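2018-04-15

# Full house at Stillthorpe for the Stirkach open day

The doors at the Stirkach workshop in Stillthorpe opened to the public for the first time since November, and what a turnout! The sign-in sheet had 112 names on it by closing, from retired machinists to a girl of seven who asked more questions than most of the grown-ups (and got a good answer to every one of them).

Stirkach is a small outfit. It builds and tests robot arms for light bench work, the kind of job where something has to be picked up, turned over and put down in the right spot a few hundred times a day. Most people in town have walked past the building on Chung Street without knowing what goes on inside, and a fair number of them came in on Sunday-best behavior, hands behind their backs, as if they were in a museum. That didn't last. Within half an hour there was a crowd three deep at the tables and people were calling out suggestions.

The big draw was the cable-sorting job, part of a project the team calls Clastent. Cables sound like a dull subject until you think about what they do in your own desk drawer. They bend, they knot, they hide their own ends. A box is the same shape every time you reach for it, but a cord is never lying the same way twice, and a robot has to work out where to take hold before it can do anything useful. Two arms share the table, one white and one black, and the idea is that they can split the work between them. 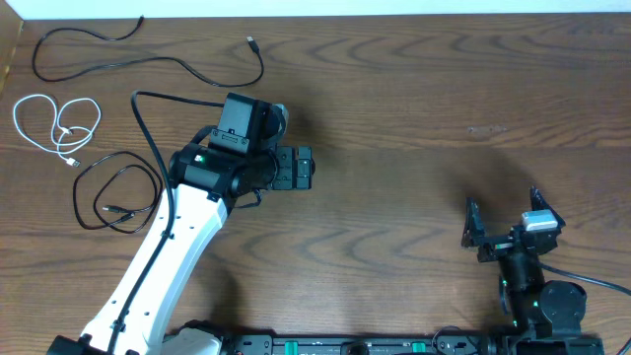 The demonstration ran five times over the afternoon, and it was a different show each time. In the first run the arms got hold of a cord by the plug and set it neatly aside, to real applause. In the second they went for the same cord and came up with nothing, twice, and then got it on the third try -- the cheer for that one was louder. One of the engineers said the misses are worth more to the team than the clean runs, and she had a notebook full of them to prove it. She passed it around, too. Pages of little pencil loops with arrows showing where the fingers should have gone.

What I liked best was how open everyone was about what doesn't work yet. Thin cords are still hard. Shiny plugs can fool the camera when the light comes in low. And the arms are slow, slower than you or I would be with a cup of coffee in one hand. No one at Stirkach tried to hide that or hurry past it, and the questions were better for it. A man who had spent his working life wiring switchboards stayed for all five runs and ended up deep in talk with two of the staff on the right way to coil a lead so it doesn't twist. I'm told they are going to try his method.

There was a hands-on corner as well, where visitors could steer a small practice gripper and try to move a length of cord from one tray to another. It's much harder than it looks! I managed it once in seven goes. The kids were better at it than the adults by a mile, and the line for that corner never got any shorter.

Upstairs there was coffee, a tray of lemon bars that went very fast, and a wall of old drawings from the first version of Clastent, which had a single arm and, by the look of it, a lot of tape. A few of the early grippers were laid out on a shelf to pick up and handle. One still had a bite mark in its rubber pad from a screw that got in the way.

Stirkach plans to hold another open day in November, with room for more people and a longer session in the hands-on corner. School groups can ask for a visit before then by leaving a note at the front desk on Chung Street -- three classes had already put their names down by the time the lights went off.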